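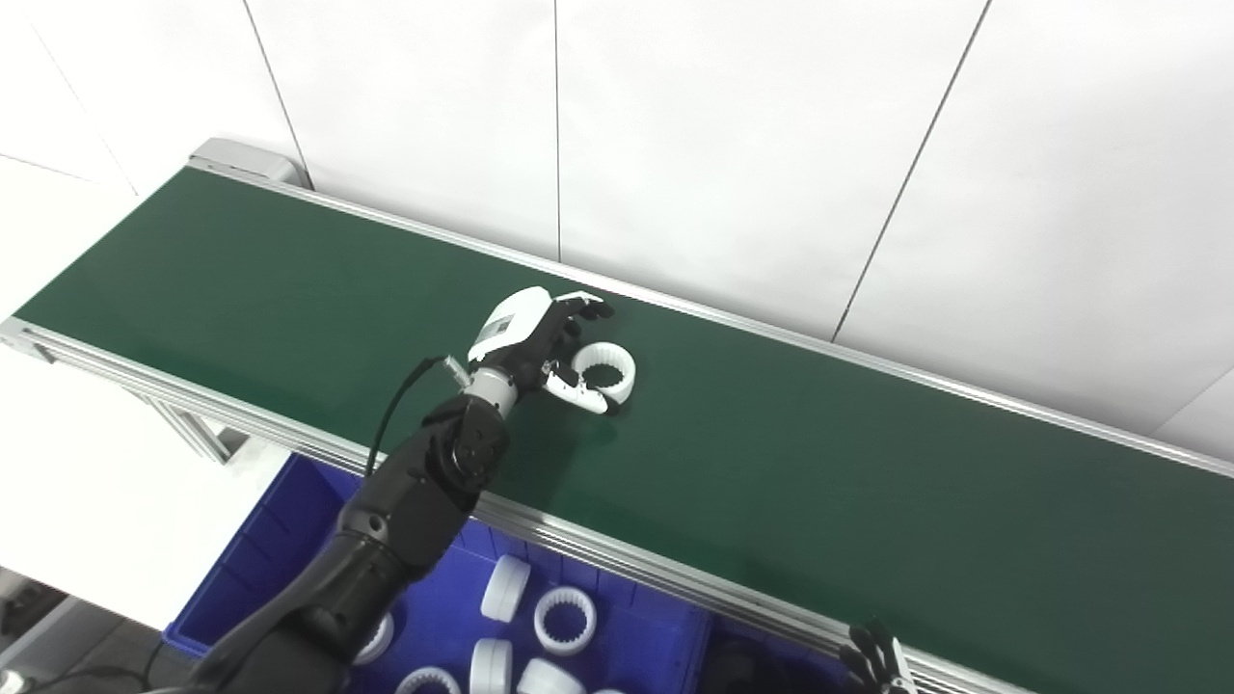 Conveyor belt

A conveyor belt is the carrying surface of a belt conveyor, a machine that moves goods or loose material from one point to another. The belt is a closed loop stretched over two or more pulleys. At least one pulley is driven by a motor, and friction between it and the inside of the belt keeps the loop moving. Belt conveyors are used in mines, quarries, farms, bakeries, warehouses, airports and stores.

Construction

Most belts have two parts. The inner layer, called the carcass, gives the belt its strength and keeps it from stretching. It may be woven from polyester, nylon or cotton, and on long mining belts it often contains steel cords. The outer layers, called covers, protect the carcass and grip the load. Covers are usually made of rubber or a plastic such as PVC or polyurethane.

Between the pulleys, a light-duty belt normally slides over a flat metal bed. Heavier belts run on rollers called idlers. Where loose material is carried, the idlers are set at an angle so that the belt forms a trough. Green, white, black and blue are all common belt colors. Blue is popular in food plants, where few foods share the color and a torn piece is easier to spot.

History

Short belts of leather or canvas running over wooden beds were used to move sacks of grain by the late 18th century. In the 1890s, rubber-covered belts came into use for carrying coal and ore. Early users found that the cover wore out faster than the fabric under it, and makers responded with thicker rubber on the carrying side.

The mill at Hellholm put in its first belt in 1910 to carry grain from the river dock to the upper bins. The line was 200 feet long and replaced a system of hand carts. Nnamdi Adeleke's history of the mill, The Hellholm Bins, says the original belt was cotton duck, stitched in 16 places by the time it was taken down. The building later passed to the feed company Barnusent, which kept the dock line in service with a rubber belt.

Joining

A belt is made as a long strip and must be joined to form a loop. Mechanical fasteners, such as hinged metal clips, are quick to fit and can be opened for cleaning or repair. Vulcanized joints, used on rubber belts, are made with heat and pressure. They are stronger and smoother but take several hours to complete. Plastic belts are often joined by cutting the ends into matching fingers and melting them together.

Tension and tracking

A belt that is too loose slips on the drive pulley. One that is too tight puts extra load on the bearings and wears out its joint. Short conveyors are usually adjusted with screws at the tail pulley, while long ones use a hanging weight that takes up slack as the belt stretches.

Tracking is the adjustment that keeps a belt centered. A belt tends to move toward the side of a pulley that it touches first, so a small change in pulley angle can correct a drift. Some pulleys are made slightly larger in the middle, a shape known as a crown, to help the belt stay in place. Material stuck to a pulley can also push a belt off center.

See also

Bucket elevator
Idler
Roller conveyor
Vulcanization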